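The Montoya supper club is back!

After a long break over the holidays, the Montoya neighborhood supper club is cooking again, and I could not be happier about it. We had 74 people at the last supper before the break (a record for us), and the new season already has dates, cooks and a very long soup list. If you've never been, come hungry and bring a bowl from home if you have one you like.

Mercedes Zapata is opening the season with her white bean and squash stew, the one everybody asked about in May. She starts the beans the night before with two bay leaves and a whole onion, and she won't add salt until they're nearly soft. I know people argue about that! I've tried it both ways in my own kitchen and I'm still on her side. 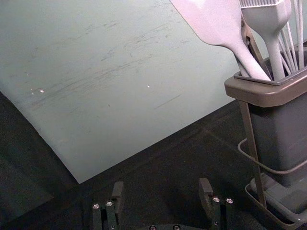 Hakim Harahap is making the flatbreads again, and this time he's agreed to show a few of us how he does it. His dough is very wet, much wetter than you'd think you could handle, and he lets it sit for five hours before he shapes it. Come early if you want to try it – he'll have extra dough and plenty of flour, so wear something you don't mind getting dusty.

For dessert, Estíbaliz Aguirre is bringing rice pudding with lemon peel and a little cinnamon. She tested three kinds of rice over the break and the plain short-grain won by a mile. 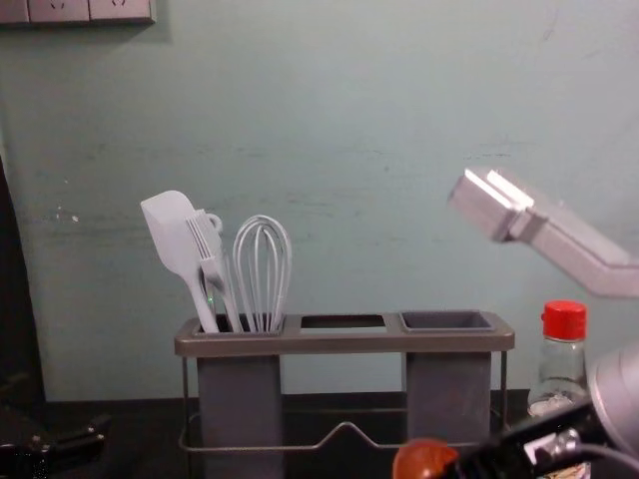 We've also started collecting recipes for the club cookbook, which we're calling Pruretti after the street where the first supper was held. Handwritten is fine, and so are stained index cards. Please say how many people your recipe feeds, and tell us who taught it to you if you remember. Nicanor Iglesias has offered to type everything up, and he's wonderfully patient with bad handwriting (mine included).

Recipes are due by 1/20/24. Supper is $5 a plate and kids eat free. To sign up to cook later in the season, talk to Mercedes at the door or leave your name on the sheet by the coats.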